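Taking 9 kids to a robotics lab open day, what is there to look at?

Posted by clukus_mom

My son's club has been offered a slot at the Dornorent open day in December. It's a 5 minute walk from the bus, which is the only part I feel sure about. The flyer says "live demonstrations" and has a rocket on it. I don't believe there is a rocket. Has anyone been? Will a bunch of eleven-year-olds last two hours, and can they touch anything?

Edin Papadopoulos

Went last year. There was no rocket.

What you get is a big room with a black ceiling, a lot of desks, and people working at them who have been told visitors are coming and have decided to be brave about it. The demos are small household jobs done slowly. Ours was putting the lid on a glass pot. My daughter can do that in one second and said so, loudly. Then they let her try it using the gripper, and she went quiet for most of ten minutes, so I'd call that a success.

Some practical stuff. Go in the morning, as the Gredutside school party arrives after lunch and they bring 210 kids. Ask for the bench tour and skip the talk. The talk has a slide with the number 2000 on it in very large type and I still couldn't tell you 2000 of what. Touching is fine if you ask first, except anything made of glass, and naturally the glass is what they'll want.

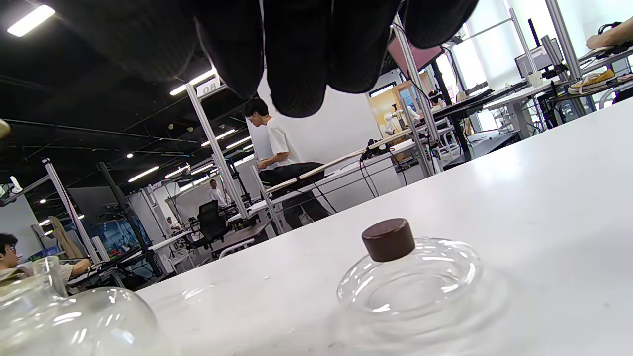 The lid demo: glass lid with a wooden knob, and the benches behind it.

There's a white humanoid robot way at the back by a doorway. Every kid will spot it before you've got your coat off. Ours didn't move the whole visit, so maybe manage expectations on the bus.

Stoica

bring snacks. vending machine only takes exact change

gredut_dad

I haven't been to this one, but I went to a car plant once and it was very good. They gave us hats. You could email and ask about hats.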